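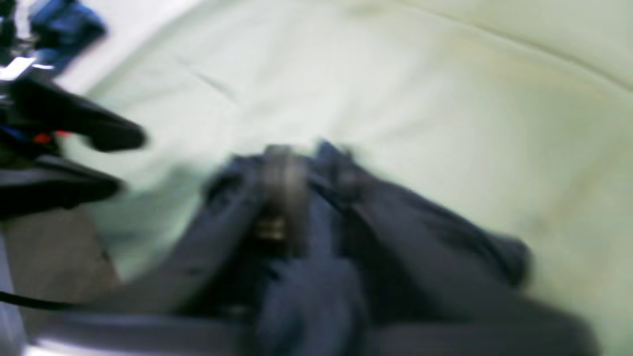

Guides > Phones > Atomstead 10 > Moving In

Last updated: 12/20/21

Part 2: Moving your stuff to the Atomstead 10

Okay, so the phone is charged and you've picked a language. Now we get to the part I always dread, and I've done it enough times that I can save you a wasted evening. I wrote these steps on the 64GB model. The menus are the same if you bought the bigger one.

1. Plug both phones in. The Atomstead won't start a transfer under 40% battery, and the warning it gives you is easy to miss (a tiny gray line at the bottom!).

2. Put both phones on the same Wi-Fi. If your router has a guest network, stay off it – mine blocks phones from seeing each other and I spent half of June blaming the app.

3. On the new phone, open Settings, then Accounts, then Bring My Data. On the old phone, install Grinier Transfer and open it.

4. Type the six-digit code from the new phone into the old one. You get 10 minutes before it expires. Tap Refresh if it does and you'll get another.

5. Check the boxes for what you want. I take contacts, messages and photos and leave the apps alone, then reinstall those by hand as I need them.

6. Tap Start and leave both screens on.

Note: The progress bar likes to sit at 96% for ages. It's rebuilding the photo index. Go make coffee, and please don't hit Cancel like I did the first time.

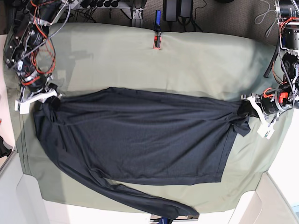
Photo: Nahuel Figueroa

7. When you see All Set, restart the new phone once before you open Messages. Skip this and your group chats may show up as separate threads.

CAUTION: Don't erase the old phone yet. Two-step login apps do not come across, and you'll need the old one to approve the new one. Give it a week.

Moving the SIM

8. Power both phones off all the way. The tray is on the left side, above the volume keys. Push the pin straight in – the hole next to the charging port is the microphone, so keep the pin out of that one.

9. Lay the SIM in with the gold side down and slide the tray back until it's flush.

10. Turn the phone on. If you're on Torkwood, data works right away. On Salinas you have to go to Settings, Mobile, Access Points and pick the second entry in the list, then toggle airplane mode on and off.

Note: If calls work but picture messages don't, redo step 10 before you phone support. They're going to ask you to do it anyway.

Fingerprint and screen lock setup are in Part 3.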